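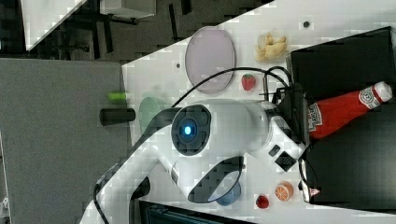
Ketchup bottle in the gripper, overhead arm cable looping along. Food and plates on the white table.

Gripper comparison, November, bench 2

Quick dump from the gripper tryouts. Same arm, same tabletop, same junk on it, different hands on the end. Javiera Medina ran the arm, Patricio Peñalver swapped hardware, I wrote stuff down. Only one picture up so far, rest of the page is notes until I get the others resized. Sorry for the typos, doing this between runs.

What we tried

Fidement two-finger. Stock pads. Fast to mount, one connector. Fine on the bottle, sloppy on the strawberry unless you drop the force way down.

Skundari two-finger, the wide one. Longer stroke, gets around big stuff without fussing with the approach angle. Slower to close. Patricio likes it, I don't much.

Quiroga soft fingers. Great on the orange slice. Plates, no. They bend and the rim slides right out.

Sultlow suction cup. Plates only. Didn't bother with the fries pile, you can guess.

Settings

Force limit at 80 percent for the bottle, 8 percent for the small food. Same home pose every run. Controller log for the full set is 2636 lines, ask Devendra Vashisht for the file, it's too long to paste. First 1690 lines are the Fidement runs so skip down if you want the others.

Bottle notes

Sideways carry is the hard one. Weight hangs out past the fingers and wants to rotate. Fidement held if we grabbed near the middle, drooped if we grabbed by the end. Skundari held either way. Soft fingers let it swing, Javiera caught it once.

We only did the bottle full. Should do half full too, the slosh will matter.

Plate notes

Rim pick with two fingers works when the plate is near the table edge and there's room to get under. Middle of the table, forget it. Suction got both plates from anyplace but needs a clean surface. Wipe them first!! Fingerprints were enough to lose the seal.

Small food notes

Strawberry by the sides, not the leafy end. Orange slice flat is a pain for anything with hard pads, tips hit the table before they close. Gervásio Meireles printed thinner tips and those helped alot. Files are in the shared folder under tips_v3.

Cable

Keep slack at the big joint. Too tight and it tugs the wrist on long reaches, too loose and it drags over the food. Ulises Barrientos wants a clip halfway along the upper link. Agree, not done yet.

Still to do

Half full bottle
Bowl, inside grip and rim grip
Repeat the Skundari runs with Gervásio's tips
Fix the timestamps in the log, off by a hour after the restart

Leaning Skundari with thin tips for the general stuff and keeping the suction cup in the drawer for plates. Patricio has the mounting plates at his desk if you want to try one before we pack up at 5.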